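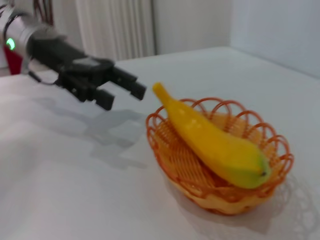
Banana in a basket on a white tabletop.

Print this message | E-mail this message

Drellthorpe Growers and Kitchen list
Posted in May, Tuesday, 7.40 pm
By the list editor

Subject: Re: Bananas going brown in the shop, and the compost question

Replying to the message from the Plaltgate end, which I've left in below with my answers after each part.

> We took four boxes from the wholesaler again and by the weekend
> half of them were spotted. The shop is not warm. We keep them in
> the back with the apples and the last of the pears. Is it the
> supplier or is it us?

Probably the apples. Ripe apples and pears give off ethylene, and bananas ripen faster when they are stored next to it. The back room at Plaltgate has one small window and it is usually shut, so the gas has nowhere much to go. Move the bananas to the front, out of the sun, and leave the apples where they are. If you have hooks, hang them. They bruise where they rest on a shelf and the bruises go first.

Don't put green ones in the fridge to slow them down. Below 12 degrees or so the skin goes grey and they never ripen properly. Yellow ones can go in if you need to hold them a day or two - the skin darkens but the inside is fine. It is hard to sell them like that, though, so I would only do it with fruit meant for the kitchen.

> Also Frimpong have offered us a different box, smaller fruit,
> same price. Worth having?

We tried the Frimpong box at Drellthorpe over the winter. The fruit is shorter and the hands are more even, which suits people buying for children. It came in greener than the usual box and needed three more days before anyone wanted it. If you order, order earlier in the week than you do now. I would take one box alongside the usual three and see what is left over.

> Last thing. What do we do with the skins? The bin by the gate is
> full of them and there are flies.

Chop them and bury them. Whole skins on top of the heap are what brings the fruit flies. Cut into pieces an inch or two long and put under a few inches of leaves or torn cardboard they are gone in a few weeks. The stalk end takes longest. We sieve those out and put them back in the next heap.

I know the old allotment handbook, the 1902 one on the shelf in the hut, says to lay kitchen peelings straight round the roses. People still ask me about it with banana skins. They do hold some potassium but they rot slowly on the surface and our dog dug up every one. Compost them first.

For the kitchen, the banana bread sheet has been retyped with the amounts for the big tins: 1000 g of peeled fruit, 400 g of sugar, and the rest as before. The Cutirari tins are slightly deeper than the old ones so allow another ten minutes and test the middle with a skewer. Anything past using that day can be peeled and frozen in bags. Write the weight on the bag please. We had three in the freezer last month with nothing on them and they all had to be weighed again.

If anyone has spare hooks, the sort that go over a rail, Plaltgate could use them. Leave them at the hut.

Replies to the list, please, as others will have the same trouble once it gets warmer.

Contact the list | Copyright Drellthorpe Growers and Kitchen | Back to top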